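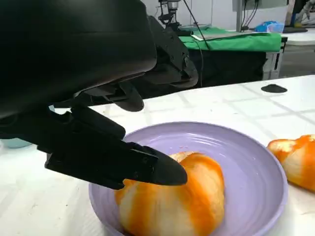
Informe de avance del proyecto Nesness
Segundo periodo
5 de octubre de 2020

Estimada Chiyo Takagi:

Le escribo con el segundo informe del proyecto y, antes de entrar en materia, quiero darle las gracias por la paciencia con que la Fundación Ebihara aceptó mover la fecha de entrega. El verano se nos complicó con la mudanza al laboratorio nuevo de Midmont (cajas por todas partes, la red sin dar de alta, lo de siempre) y no habríamos llegado con algo decente que contar. Ahora sí, y con bastante alegría, como verá.

Recordará que la pregunta de la propuesta era bastante concreta: si un brazo con pinza puede aprender a manipular comida blanda y redonda a partir de demostraciones humanas, usando sobre todo lo que ve la cámara de la muñeca, y cuánto ayuda dejar que el robot toque el objeto antes de intentar cerrarse sobre él. A eso último lo llamamos contacto previo. El dedo se apoya en un costado de la pieza, espera un instante, el sistema compara las imágenes de antes y de después, y solo entonces decide la apertura y el ángulo de la pinza.

Lo que hemos hecho

Durante septiembre terminamos la recogida de demostraciones. Tenemos 163 episodios válidos, todos con piezas redondas de superficie clara y vetas naranjas, colocadas unas veces en un plato y otras directamente sobre la mesa. Elegimos ese dibujo a propósito: las vetas cambian de forma en la imagen cuando la pieza gira o se hunde un poco, y eso nos da una medida del movimiento sin necesidad de añadir sensores en los dedos. La idea salió de una conversación de café y al principio yo no le tenía mucha fe, así que me toca reconocer que mis compañeros tenían razón.

También rehicimos el programa de anotación, que hemos bautizado Kidport. Marca de forma automática el momento en que empieza el contacto y una persona lo revisa después. Al principio fallaba muchísimo con la sombra de la propia pinza, que confundía con el dedo, y nos llevó más días de los previstos corregirlo. Sigue habiendo casos dudosos, sobre todo cuando el dedo tapa una parte de la pieza, pero ahora la revisión manual es llevadera.

Resultados

Evaluamos las dos variantes del método con la misma mesa y las mismas piezas, en posiciones que no aparecían en las demostraciones. Contamos como éxito que la pieza quede levantada y luego depositada en su destino sin marcas a simple vista. La variante sin contacto previo llegó al 60 % de éxito. La variante con contacto previo llegó al 91 %. Es una diferencia mayor de la que esperábamos, y por eso mismo la hemos repetido con otro operador preparando la mesa, para estar seguros de que no se debía a la manera de colocar las piezas. El resultado se mantuvo.

Los fallos que quedan son casi todos de un mismo tipo: el dedo empuja la pieza demasiado arriba, en el hombro, y en lugar de quedarse quieta rueda hacia el borde del plato. Sobre la mesa el problema es peor, porque allí no hay borde que la frene. Estamos probando a bajar el punto de contacto y a reducir la velocidad de llegada, y los primeros ensayos nos animan, aunque todavía son pocos y prefiero no darle cifras hasta tenerlas bien.

Dificultades

La iluminación nos ha dado más guerra de la cuenta. La superficie blanca de trabajo refleja bastante y el modelo pierde seguridad cuando cambia la luz de la sala. Hemos añadido variaciones de brillo en el entrenamiento y parece que mejora, pero queda por comprobar en serio. Por otra parte, la pinza estuvo parada 10 días a la espera de un tornillo de repuesto, que es una de esas cosas que una nunca pone en el cronograma y que debería poner siempre.

Próximos pasos

Para el periodo que empieza queremos ampliar el conjunto a piezas lisas, sin vetas, que es donde el método tendrá que demostrar si depende tanto del dibujo como sospechamos. Queremos además trabajar con dos piezas muy próximas dentro del mismo plato, un caso que por ahora hemos evitado. Si todo marcha, prepararemos un primer borrador de artículo y se lo enviaremos antes de presentarlo a ninguna parte, tal como acordamos.

En cuanto al presupuesto, vamos dentro de lo previsto. Pediríamos únicamente permiso para pasar lo que sobró de la partida de viajes, que este año no hemos tocado, a la de material fungible, donde los dedos de recambio y las piezas de prueba se llevan casi todo. Si le parece bien, le mando el formulario en cuanto me lo confirme.

Quedamos a su disposición para cualquier duda, y está usted más que invitada a ver el sistema funcionando por videollamada cuando le venga bien.

Un saludo muy cordial,

La coordinación del proyecto Nesness
Laboratorio de Midmont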